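Reducing Plate Waste in the Trudau Dining Hall
Student project report, Tuesday, January 26, 2021

1. Background
Our dining hall serves lunch on weekdays. The kitchen weighs leftovers at the end of each shift, but it does not record which dishes come back uneaten. We wanted to find out.
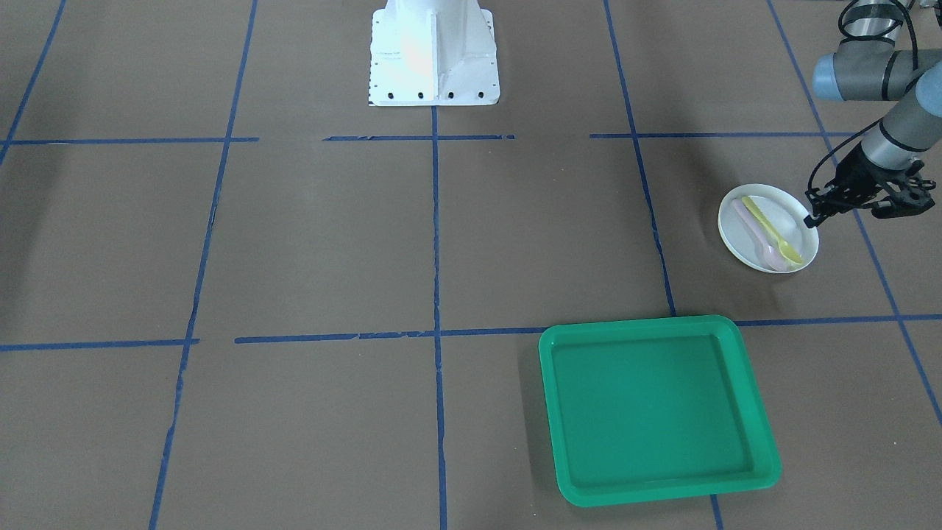
We sorted returned food into bread, cooked vegetables, meat and other. Liquids were left out. The survey covered 1376 lunches, and 86 students also filled in a short form.

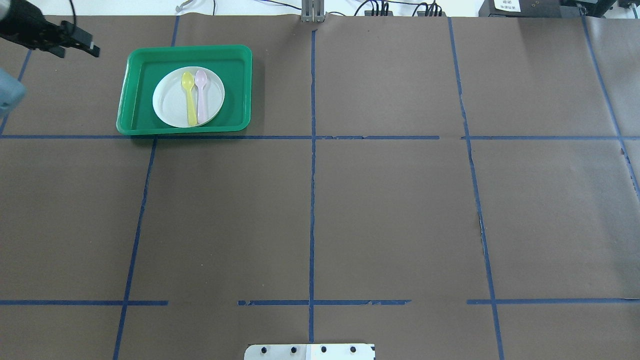

2. Results
Cooked vegetables made up the largest share by weight, and bread came second. On the form, the most common answer was that portions were too big. Several students wrote that they had too little time to eat. Meat was rarely left over.
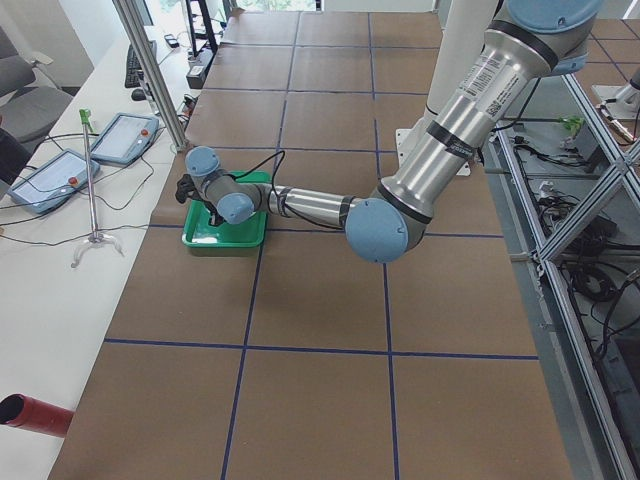 3. Next steps
We will repeat the survey in May with a half portion on offer and up to 1833 lunches.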